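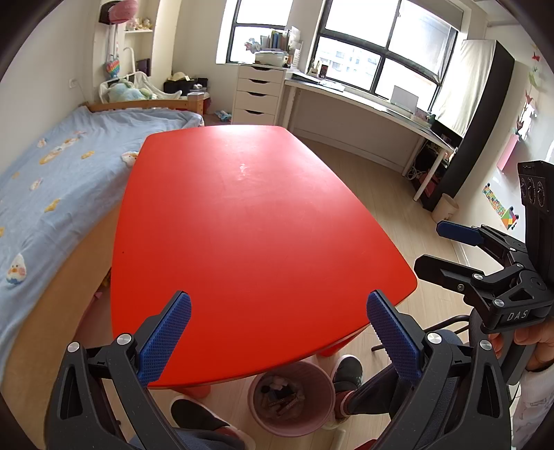

Room Inspection Checklist, Furnished Lets
Property: Plodden House, second floor, small bedroom
Inspected by: Yen-ting Huang
Reviewed by: Zuweira Nutsugah
Period: March, between tenancies

Ratings: S = satisfactory, A = attention needed, U = unsatisfactory, N = not inspected. Any item rated A or U must carry a comment.

1. Entry and exit

1.1 Door opens fully without contacting furniture: S
1.2 Latch engages, handle secure: A
Comment: Handle has side play. Set screw tightened on site. Recheck at next visit.
1.3 Clear path from bed to door, minimum 630 mm: S
1.4 Door closer: N
Comment: None fitted. Refer to Renzo Monti for whether one is required on this floor.

2. Window

2.1 Opens and closes by hand: S
2.2 Restrictor fitted and holding: U
Comment: Restrictor arm bent. Opening measured 133 mm with restrictor engaged, limit in our schedule is 100 mm. Replace before the room is released. Same part as the one fitted on the first floor.
2.3 Blind cord secured by cleat or tensioner: A
Comment: Cleat present, one fixing missing.
2.4 Glazing free of cracks: S

3. Smoke and carbon monoxide alarms

3.1 Smoke alarm sounds on test button: S
3.2 Alarm within replacement date: S
3.3 Carbon monoxide alarm: N
Comment: No fuel-burning appliance in or next to the room. The hall unit is covered on the hall sheet.

4. Electrical

4.1 Outlets firm to wall, covers intact: A
Comment: Cover beside the bed cracked at lower corner. No exposed parts. Replace.
4.2 Outlets tested with plug-in tester: S
4.3 No extension cord run under rug or bedding: S
4.4 Heater output setting and guard: S
Comment: Flenditz panel heater, set to 495 W. Guard fixed at both ends.

5. Furniture

5.1 Bed frame stable, slats seated: S
5.2 Tall furniture anchored to wall: A
Comment: Strap on wardrobe is slack. Ebony Faulkner to retighten and initial this line.
5.3 Tables: no sharp corners, legs tight: S
Comment: Red table, rounded top. Surface wear is cosmetic and goes on the inventory, not here.
5.4 Tabletops cleared before cleaning: A
Comment: Small items to be bagged and labeled with the room number.

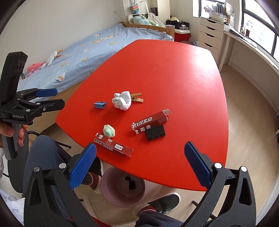 Red table with boxes, clothespins and other small items.

6. Floor and walls

6.1 Floor covering flat, no trip edge: S
6.2 Damp reading at outside wall: S
6.3 Baseboard secure: S
6.4 Paint sound, no flaking: A
Comment: Flaking under the sill. Scrape and repaint when 2.2 is done, one visit for both.

Reviewer's comments

2.2 holds the room. The remaining A items may be closed by initials without a second inspection, except 1.2. Work order 47 covers the restrictor, the cleat screw and the outlet cover. Maritza Condori holds the keys until 2.2 is signed off.

Z.N.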